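Campus & Classroom
February | By the Lernthorpe Review Education Desk

Learning to Grip Before Learning to Build

At the Lernthorpe School of Applied Technology, the robotics elective has no robots. It meets in a second-floor computer room with a whiteboard, a shared printer and enough workstations for students to sit in pairs. The manipulators they program exist in a simulator, and they will remain there until the spring term, when the best controllers are moved to the school's single bench arm.

The elective is now in its second year. It was approved after the school's Vulley workshop, which had housed the metal shop and an earlier robotics club, closed for rebuilding. Faculty members were asked to propose courses that could run without machine tools. The robotics proposal was the only one to be accepted without revision, and enrollment has since grown to 39 students, most of them in their final two years.

Instruction follows a fixed pattern. Students spend the opening weeks on coordinate frames and joint limits, working largely on paper. They then write short programs that open and close a simulated parallel gripper, move it to a given position and return it to rest. Only when those programs run cleanly are they permitted to introduce an object. The department holds firmly to this order. In the first year, students were given objects at once, and many produced controllers that could complete a single grasp and nothing else.

The simulator is arranged as a series of rooms and surfaces, with colors and textures that can be changed from one trial to the next. A controller that depends on a camera may perform well against a pale floor and poorly against a patterned stone. Students are expected to discover such weaknesses themselves and to record them in a written log, which counts for a larger share of the final grade than the demonstration does.

The term project is known as the Shirazi exercise, after the seminar room in which it was first set. Each team of two receives an allotment of 96 trials and must decide how to spend them. Some teams use nearly all of their trials on one object in order to refine the approach angle. Others divide the allotment evenly among objects and surfaces. Neither strategy is favored by the grading scheme, although teams must defend their choice before the class in a presentation of 8 minutes.

Supporting software is provided by Flusteo, a small firm that licenses its training package to secondary schools. The package gives students a view from behind the gripper, so that they judge distance and alignment much as the controller's camera does. The faculty considered adding a second, overhead view and decided against it for beginners.
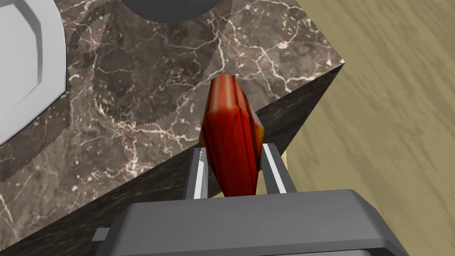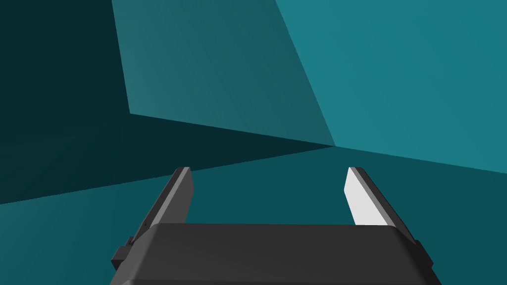

Views from the gripper camera in the simulator: closed on a red object, first; apparently fully open, second.

4 min read

Assessment remains a subject of discussion within the department. Completed grasps are easy to tally, but a tally says little about how a student reasoned through a failure. Beginning next term, each team will also submit an account of one unsuccessful trial, with the relevant code attached and a proposed correction.

The school expects to return to the rebuilt workshop next year. The simulator course will continue in its present form and will become a requirement for any student who wishes to use the bench arm. Applications for the spring section are accepted through the guidance office, and no prior programming course is needed.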